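Zusent microfibre towels, yellow, pack of seven
Review by Meinrad Zaugg

I bought these towels in September for the kitchen and also a little for the car. Before, I used old cotton T-shirts cut in pieces, and my wife was tired of seeing them hang over the tap. The pack was 16 dollars at Pladari, the hardware shop near us, and there was only the yellow colour left on the shelf. I wanted grey, but now I am content with the yellow — I find it at once in the cupboard and I do not confuse it with the dish towels.

The cloth is soft and rather thick. It has a thin black edge sewn on all four sides, and this was the reason I took it over the cheaper pack. With my earlier ones from Truden the edge was only cut, and after a few months there were little yellow hairs on every glass. The Zusent edge holds well until now. It curls a bit at the hem, so when I fold the towel I must pull it by the corners and smooth it with the hand, otherwise the pile in the drawer becomes crooked.

On the left side there is a small white care tag. Mine I have cut away from two of the towels, as I use these for the glass of the oven and I do not like that something scratches. On the others I left it, for the washing instructions. I wash at 30 degrees, without softener, and not together with socks or anything that loses fluff.

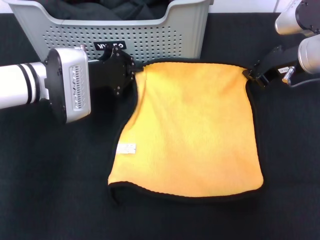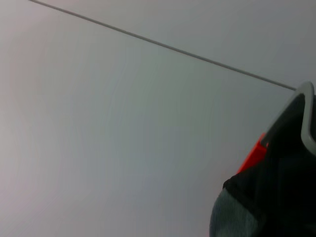 Lozano wrote to me after my first short note on these towels that hers lost the nice surface when she put them in the dryer on hot, and that she now hangs them over a chair for the night. She also finds them too thick for the inside of narrow glasses. In the second point she is right, for narrow glasses I still take a linen cloth. About the dryer I can say nothing, we do not own one.

For dusting I use it without water and for the stove top a little damp. On our black table, where every finger can be seen, it needs two passes, the first damp and the second with a fresh towel. Grease is more difficult. You need warm water with some drops of soap, and afterwards the towel must be rinsed properly or it leaves stripes the next time.

What I miss is a loop for hanging. For this price I would expect it, and I have now sewn one on myself, in a corner. I give four stars from five, and I would buy the pack again if the grey comes back.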